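Notes for the Tollstead talk, second half (slides 9 to 14)

Okay, welcome back, everybody, and thank you for leaving the coffee behind. Before the break I talked about the model, and now I'd like to spend my 20 minutes on the part I love best, which is where the examples come from.

(Pause. Let the latecomers sit.)

When we started Wumbei in July we wrote down a goal of 3,000 examples, and I remember thinking, well, that's a nice round number, how hard can it be? We had 300 by the end of the first stretch, and a good many of those went in the bin when we watched them back. Same shelf, same basket, same starting spot, over and over. The model learned our shelf beautifully and fell to pieces on anybody else's!

So now we change something every 30 examples. Move the basket to the other level, shift the desk a little, start the robot farther back. Please, if you take one habit home to your own lab, take that one.

(Next slide. Leave it up while I talk about reaching.) 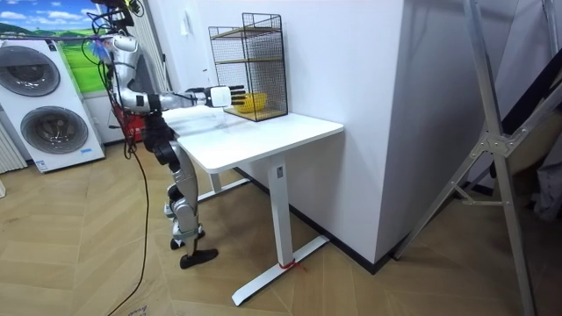 Tollstead, October 22, 2021

Look at the hand first, open, with the fingertips just in front of the lower level and the little yellow basket behind them. The wire mesh matters a great deal to us, as a reach that drifts sideways meets the cage, and we keep those tries too, labeled as misses.

(If there's time, tell the Varnero labeling story. If not, go straight to questions.)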